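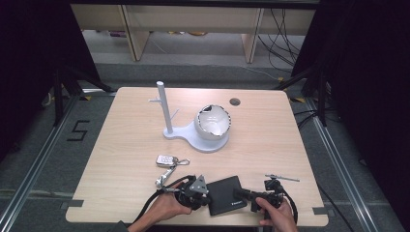

Do two hand-held grippers of the same design need to be set up separately?
They do once the pads have worn differently, and pads wear differently from the first day.

I have been comparing two sets of finger pads on the hand-held grippers for the past couple of weeks, and this post is mostly a record of what I did so that I can find it again. The grippers are the Sosemero pattern, printed in the shop, with the jaws driven through a linkage from the handle. The arm they stand in for is not involved yet. I wanted the hand-held side sorted out before blaming anything on the controller.

The objects

I used the tabletop set Shanthi Weerakoon put together in July: a wallet, a key fob on its ring, a metal clip, a thin metal rod, a bowl and a white stand with prongs. It is a mean set. The wallet is the easy one and the rod is the hard one. A rod lying flat on wood gives you very little to close on, and a pad that bulges at its lower edge will ride over the top of it every time. The clip has the same problem with a shinier surface. The key fob is awkward for a different reason: the ring moves when the fob does, so a grasp that looks centered ends up with the load hanging off one side.

The bowl only tests the jaw opening and the friction at the rim. I don't learn much from it, but it shows up a sloppy linkage quickly. If one finger arrives early, the bowl rotates before the other finger makes contact.

The pads

Forville pads are a soft sheet glued to the block. Drolness pads are a firmer sheet, and they come with an adhesive I don't like. I also ran a plain tape wrap as a baseline, which costs next to nothing and takes a minute to replace.

Each pad got 13 attempts per object, always in the same order, with the jaws opened fully between attempts. I counted a grasp as good if the object left the table and stayed put while I turned the gripper over and back. That is a crude test. It does separate the pads, though.

On the wallet there was no difference worth writing down. On the rod, Forville was clearly ahead, and the tape wrap was better than I expected while it was fresh. Its trouble is shear. Pull sideways a few times and the layer starts to creep, the edges lift, and then the contact surface is wherever the wrinkle happens to be. The Drolness pads held their shape all the way through but slid on the clip. I tried cleaning them with alcohol and got a small improvement that was gone by the next session.

The view from the tool

The camera on the gripper sees both fingers and the space between them, and I have come to use it for inspection as much as for recording. Wrinkled tape and scuffed faces are plain to see from up there. What I want from the camera is a fixed relation to the finger tips, so before each session I open the jaws over bare wood and save one still. If the pad blocks have moved against the last one, I stop and tighten the screws.

Lens distortion is a nuisance near the corners. I ran the Polat calibration twice on the same camera and the two results disagreed slightly at the edge of the image – small enough to ignore for the wallet, large enough to matter for the rod. More board poses near the corners brought them closer together. 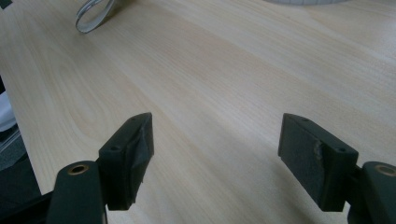
Settings I ended up with

Jaw preload at the lowest notch that still closes without play. Higher preload made the linkage stiff and tired my hands, and the grasps were no better.

Pad blocks held by both screws, tightened alternately. Tightening one fully first twists the block a little, and then the faces don't meet flat.

Cables looped away from the wrist and down off the near side of the table. With a short loop I was steering against the cable on every reach to the far side.

Still open

I have not tested the pads in dry winter air, and I expect the tape to behave differently. The bushings also need a look, as there is roughly 2 mm of play at the finger tip on one gripper and I can't yet say how much of that is the pivot and how much is the print flexing. Shanthi wants to try a textured print with no pad at all. I am doubtful, but it would remove the glue from the problem. The blocks for that go on the printer Wednesday.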